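My ears are still ringing a little, but I promised I'd write up the Stindau mill open day while it's fresh, so here goes with a cup of tea and my shoes off.

First, getting there. Stindau is one of those towns that looks close on the map and then the road goes around every single hill between you and it. We left Drurby at eight on Wednesday and I figured we'd be early. We were not early! The field they use for parking was already half full and there was a line at the gate, mostly families and a whole lot of retired weavers (you can tell, they touch your sleeve while they're talking to you).

The mill makes blankets, and has done for longer than anyone working there can remember. They open the doors one day a year, in July, when the big looms would be down for cleaning anyway. Entry is free but you have to book a slot for the tour, and there are only 30 people in a group. If you go next year, book the morning. The afternoon people came out looking boiled.

The tour starts in the wool store, and I could have stayed there all day. Bales right up to the rafters, and that smell, sheepy and sweet and a bit like an old church. Our guide let us push our hands into an open bale and my palms were soft until dinner. She said a good fleece is springy and a bad one just sits there, and then she passed both around and I got it wrong, twice.

Then carding, which is the part where the wool gets combed out into a sort of fog. The machine is as long as a bus. They ran it for five minutes so we could see the web come off the end, and it's so thin you can see the floor through it, and then it gets gathered up into soft ropes and you think, oh, that's going to be yarn. A little boy next to me said it looked like cloud spaghetti and I can't improve on that.

The weaving shed is where you get the ear plugs. Take them. I thought I'd be fine because they were only running one loom, an old Platora that they keep for the narrow blankets, and wow. You feel it in your teeth. Its warp has 1,625 ends and every one of them was threaded by hand, which takes two people most of a week. I asked what happens if you get one wrong near the beginning and the guide just closed her eyes for a second.
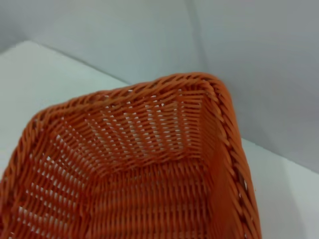 After all that noise the finishing room felt like a library. They wash the cloth, then they brush it up so it goes fluffy, and they used to do that with teasels, the actual prickly plant, set in frames. There's one old teasel frame left on the wall and you're allowed to touch it (ow). These days it's wire brushes. Then every blanket gets laid over a slanted table by the north windows and somebody goes over it inch by inch for knots and skipped threads. Two women were doing it while we watched, chatting the whole time about a wedding, and their hands never stopped. I'd pay good money to be that good at anything.

My one grumble is the mending demo. It was squeezed in at the end, in a corner where maybe six people could see, and it was the thing I'd most wanted to watch. I got a decent view of the back of a man's hat. Give those menders a stage!

Lunch was in the yard. There was soup, there were cheese rolls, and there was a plum cake from the Pattinasarany bakery stall that sold out while I was still deciding, so I had a ginger cookie the size of a saucer and didn't suffer much. Somebody told me they'd had 1,000 visitors last year and were hoping to beat it. From the state of the line for the restrooms I'd say they did.

And yes, the mill shop. Seconds are piled on trestles at the back, and you have to dig. The full-size blankets were way out of my range, one was 200 dollars even with a flaw I couldn't find, but I came away with a gray and mustard lap blanket and a bag of yarn ends I have no plan for whatsoever. The lap blanket has a tiny skipped thread near one corner and I'm fonder of it for that, now I know how hard those two women were looking.

We went home the long way, by the river, with the windows down because the yarn ends smell very strongly of sheep. They're out on the porch for now.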